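Community > Stage and Music > Amateur and Fringe Shows

Writing a musical about a dating app, how do we put the messages on stage?

Posted by tealady_endbridge, 18 February 2021

Hello all, long-time reader and very occasional poster. Our little company in Endbridge has been working since December on a one-act musical about three women in their forties and fifties who all join the same dating app, and who all (you've guessed it) end up chatting to the same man. We've called the app Wikuvau so that we don't upset any real ones. It runs to 65 minutes at the moment and has far too many ballads, but I'm very fond of it.

My trouble is the messages. So much of the story happens on phones, and I can't work out how the audience should take it in. We tried having the cast sing every message aloud, which was lovely for the flirty ones and dreadful for "are you still on for Thai". We also tried a projector on the back wall, but at our last read-through everybody watched the wall and forgot about my poor actors. Has anyone done a piece like this, and what did you settle on? We'll be in the Grundlow studio, which seats 40 if the fire exit is kept clear, so no one will be far away. Our budget wouldn't buy a decent lunch. Thank you in advance, and sorry for going on!

Bucur
Member, 40 posts

Oh, what a lovely idea for a show, I'd buy a ticket! I directed something in the same line a few years back (ours was about a lonely hearts column, so letters and voicemail, but the headache was just the same) and I went round the houses with it for weeks.

What we ended up doing was deciding on one rule and sticking to it all the way through. If a message mattered to the person reading it, it was sung. If it was only arrangements, it was spoken quickly by whoever had sent it, standing wherever they happened to be, looking straight out at the audience. By the second song people had got the hang of it and we never had to explain. Your Thai restaurant line would get a laugh that way, I should think, especially if it lands in the middle of somebody else's big romantic verse.

The other thing I'd say is to be careful with the phones themselves. Actors do love a prop, and before you know it you have three people staring at their laps with their chins on their chests, and you can't hear a word. We had ours hold the letters only when they first arrived, then put them down and sing to the person. I'd let your ladies put the phones away after the first few bars and simply look at him, even though he's meant to be miles off. Having him wander about among them while they each think he's theirs would be rather delicious.

As for the projector, I wouldn't throw it out altogether. Save it for one moment near the end, perhaps when they find each other out. One message, nice and big, held in silence for as long as you dare. And do cut a ballad, my dear. I cut two of mine and sulked for a week, and the show was much better for it.

pitband_pete
Member, 20 posts

Sound effects. Give each woman her own little ping in a different key, so we know whose phone has gone without looking. Your keyboard player can do them live. Don't use real phone noises or half the audience will be rummaging in their bags.

If you do keep the projector, check your leads before the day. I always lay mine out on a table first. 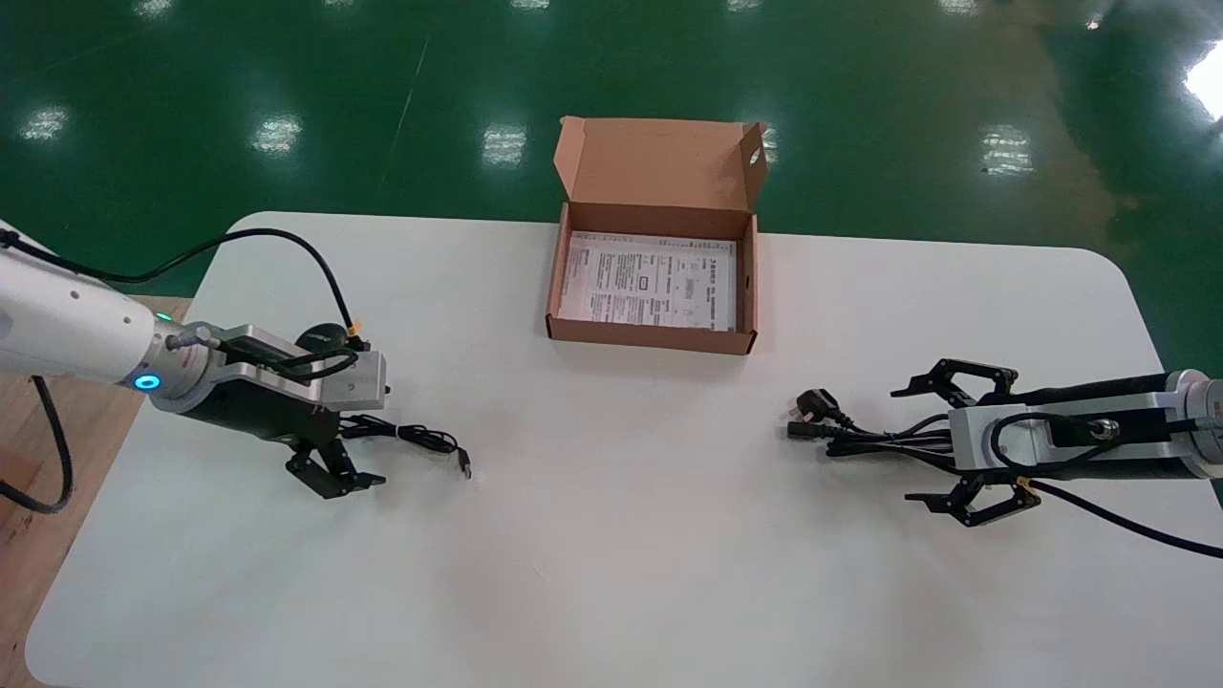
USB lead, coiled.

tealady_endbridge
Original poster

Thank you both so much, I've been grinning at my screen. The one-rule idea is going straight into the next rehearsal, and I've already got our pianist picking out pings (she wants the soprano to have a very smug major third). I can see what you mean about the phones, Bucur, we have a terrible case of chins on chests in the opening number.

I'm not quite ready to talk about cutting ballads yet. There's one in the middle that even my sister went to put the kettle on during, so I suppose I know which one it will be.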